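[droliseck-collect] Re: Sauce tasks: what counts as a good take? 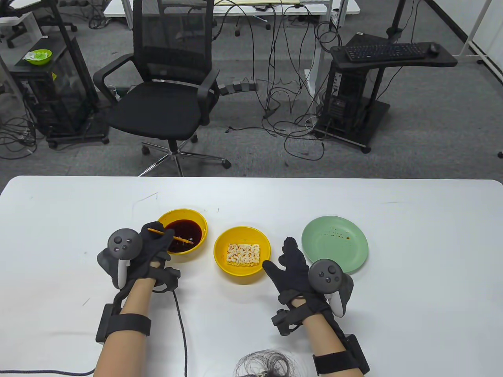 Left hand with the stick in the sauce bowl, right hand open toward the green plate.

Ivan Yurchenko wrote:

> Hi all,
>
> We are setting up at Cirasow to gather food handling examples in the
> same format Droliseck uses, so that the two sets can be trained
> together. I have read the task sheets and I think I understand the
> pick and place ones. The sauce tasks are less clear to me.
>
> 1. The sheet says the take begins "with hands at rest." Does that
> mean flat on the table, or is hovering all right?
>
> 2. If the stick drips on the table or the plate between bowls, is
> the take thrown out? Our first people drip a lot and we are losing
> most of what they do.
>
> 3. How much do you vary the layout? We have been putting the bowls
> on tape marks so the takes match. One of my colleagues says this is
> a mistake and I would like to know before we do another 302 of them.
>
> 4. Do you label which hand does what, or leave it to be read from
> the tracking?
>
> 5. Drift on the left hand. By the end of a sitting our left hand
> sits a finger's width off from where the video shows it. Right hand
> is fine. Has anyone else had this?
>
> Thanks,
> Ivan

Ivan,

Sorry for the slow answer. I wanted to go back through our own notes first, and on question 3 they didn't say what I remembered. The picture at the top is one of our sauce takes, so you can compare the layout and the view with yours. Two yellow bowls, one with the sauce and one with the food, and the green plate on the right. Answers in your order.

1. Hands at rest

Hovering is fine for a second or so, but flat is better. We ask people to put both hands on the table, say "start," and begin. The reason for the rule is trimming. Sumampouw's cutting script looks for the stretch where both hands are still, and a hovering hand is never quite still. If the script can't find the stretch it guesses, and it usually guesses too late, so you lose the reach at the beginning. The reach is worth having.

Same thing at the end. Stick down, hands flat, wait, then say "done." People forget the end far more than the beginning. If they pick up the next thing before saying "done," keep the take and mark the end by hand.

2. Drips

Keep them. We used to throw these out and I argued for it at the time, so this one is on me. The first model we trained on clean takes did well as long as nothing dripped, and when something did drip it carried on as if the plate were still clean. It also had no idea what to do if the stick came up with too much on it. A person who has too much sauce pauses over the bowl, touches the rim, and then moves. We had been deleting exactly those takes, or the people had learned to be so careful that they never happened.

The rule now is:

- Drip on the plate: keep, no note needed.
- Drip on the table: keep, put "spill" in the notes field.
- Bowl knocked over: keep up to the knock, cut the rest.
- Sauce on the glove or on the tracking rig: stop, clean it, start a new take.

Don't wipe the plate between every take either. A few old spots are good. If you only ever start with a clean plate, the model will treat a marked plate as a finished one. We saw this when we tried letting it decide for itself when the job was done - it would look at a used plate and stop. We swap the plate when it gets bad enough that new spots can't be told from old ones on the video.

3. Layout

Your colleague is right. Take up the tape.

We had tape too, for a whole month. In June we moved one bowl a hand's width and the success rate fell off so badly that we first blamed the gripper. The model had learned places on the table and was paying very little attention to the bowls.

What we do now is change the layout every 8 takes. The person doing the takes doesn't choose it, because people drift back to what is comfortable for them. Whoever is on the computer reads it off a list: sauce left, food center, plate right; sauce center, plate left; and so on. They can place things loosely within that. Every 23 takes we also change one of the objects, usually a bowl color or the plate.

One thing to watch. If you move the sauce bowl across to the other side, let people change hands if they want to. We told them to keep the stick in the same hand throughout and got a lot of awkward crossing over that was no use for anything.

For what you already have on tape marks, I wouldn't throw it out. Broltier had the same problem and mixed their fixed takes in as a small part of the whole. Ask Baltasar Garrido what share they settled on, he is on this list. I don't want to give you a number from memory.

4. Labeling hands

Label it, but only at the level of the step. We have one line per step, in plain words:

left: dip stick in sauce
left: carry to food
right: hold plate

Don't try to write down finger positions or anything the tracking already gives you. We did that for the first batch. It took longer than the recording did and two people never agreed on it. The step labels are useful because the tracking tells you where a hand went and says nothing about what it was for. An open hand moving toward a plate might be about to steady it, turn it or pick it up, and for the first half second those look the same.

If a hand does nothing during a step, write "idle." Leaving it blank is read by the loader as missing data and the whole take gets dropped with no warning. I have asked for this to be fixed and it has not been fixed.

5. Left hand drift

Yes, we have had this. In our case it was 2 separate problems that looked like one.

The first was the cable on the left rig. It comes down across the table toward the person, and if there is no slack, every reach forward pulls the rig back a little on the glove. After an hour it has moved. Leave a loose loop near the elbow and check that it isn't trapped under the forearm or pinched at the table edge. Check the floor end too. Our floor is a mess of cables and a chair wheel parked on one of them is enough to take up all the slack.

The second was the controller strap. It loosens as the glove warms up. Tighten it at the start, then again after the first change of layout. If the controller can be rocked with a fingertip, it is too loose.

To find out which one you have, plot the offset over the sitting. The cable gives you small jumps, usually on long reaches. The strap gives you a slow slide. If you have both you will see a slide with steps in it, as we did.

We now do a short check at every layout change. The person touches both controllers together in front of them, holds, and separates. It costs a few seconds and gives you something to correct against later. If you have old takes with drift and no checks, you can sometimes recover them by using the moment the stick touches the bottom of the bowl, provided you know where the bowl was. That is the one good thing I can say for tape marks.

A few things you didn't ask about:

Thickness of the sauce matters more than I expected. Thin sauce runs off the stick and people move fast to make up for it. Thick sauce stays on and they slow down. Write down which you used. We have a free text field for it and I wish we had made it a list of choices, since there are now a great many spellings of "thin."

Food wears out. After enough dabbing the block gets soft at the corners and starts to break, and then people handle it more gently than they would a fresh one. Replace it when the corners go. If you want takes with soft food, do them as their own task.

Long hair gets into the head camera view when people lean over the table. A little at the bottom of the picture does no harm. If it covers a bowl, the take isn't usable, so ask them to tie it back before they put the gloves on. They can't do it easily once the rigs are strapped.

Keep sittings short. Our takes get quicker and less varied toward the end of a long one, and the arms drop, so the wrists start to rest on the table during the carry. It isn't a large effect in any one take but it shows up clearly when you put them all together.

If you send me a handful of your takes, including bad ones, I will run them through our loader and tell you what it complains about. Please do this before you record the next lot. The time stamps are where I would expect trouble - our loader wants the video and both hands on the same clock, and it is much easier to set that at recording than to repair it later.

I will put the layout list and the revised drip rule in the shared folder tonight. The old task sheet is still there under the same name, so check that the one you open has the word "spill" in it.

--
Droliseck collection list
To leave the list, send a blank message with "leave" in the subject line.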